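Horkano Open Day: Questions and Answers

When does it start?
Doors open at 3 and close at 8. The arm demonstration runs every half hour in Room 2.
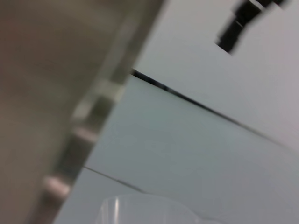 Visitors may ask questions at any point during the demonstration. Araceli Trujillo runs the Drideo arm and will stop it if you want a closer look. The wrist view goes up on a screen – you get the side of the finger with its pale blocks, and the gray surface beyond it.

Can children come?
Yes, with an adult. They stay behind the yellow rope.

Do I need to book?
Only for groups. Write to the Ferkum front desk in March.

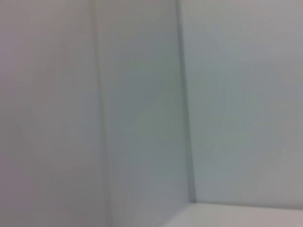 Wrist view: plain pale panels meeting at a corner.

Is there parking?
Yes, behind the Abubakar building. Use gate code 1557.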